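Two Grippers, One Mesh Cloth: What Makes a Good Folding Demonstration?

Project Heselo — final report, group project in robot learning

1. What we wanted to find out

Most of the folding work we read before the project starts with towels. Towels are thick, they keep their shape, and a gripper can hardly miss the edge. We wanted something meaner. White mesh fabric is thin, see-through in places, and full of small holes, so a policy that has learned "edge equals dark line" gets very little to work with. Our question was simple: does it help to record slow, careful grasps, or is it better to record many fast ones and let the training sort it out?

2. Collecting the demonstrations

We used hand-held grippers, one per hand, with a camera on each. There is no arm to steer during collection, and you feel the cloth through the handles, which made a huge difference to how natural the motions came out. We recorded 531 demonstrations, split into a careful set and a fast set.

The fingers close along a narrow line, so where the tips sit relative to a border decides almost everything. We learned to bring them in low and line them up before squeezing.
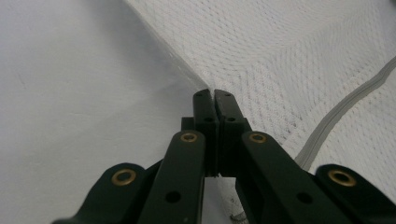

Figure 1. Fingertips nearly closed, with a fabric border just beyond them.

Our first labels had only two states, open and closed. That was too crude! A closed gripper with cloth in it and a closed gripper with nothing in it got the same label, and the first policy we trained on Destau (our small training setup) would happily carry air across the table. We went back and added a third state, "holding," marked by hand. Tedious, but I would do it again.
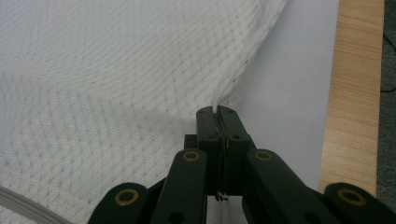
Figure 2. A pinched fold of mesh held between the jaws.

3. Training and results

We trained one policy on each set and one on both together, 3,000 steps each. We had planned on 2,000, but the loss was still dropping nicely and we got greedy. Every policy then had 80 trials at the first fold.

The careful set won on grasping, which we expected. What surprised us was the second half of the motion. Policies from the fast set kept the two grippers level more often, and the combined policy picked up some of both habits.
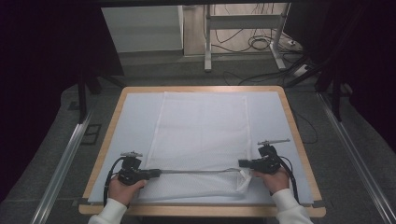
Keeping the near edge tight between both hands matters more than we thought at the start. Once it sags, the fold rolls under itself and the next grasp lands on two layers. Our careful demonstrators paused often, and in those pauses one hand tended to drift. The policy copied the drift faithfully — a bit too faithfully.

4. Open points

We only used one kind of mesh, and always white. Next we would like to try a darker cloth and record the pull between the hands as its own signal.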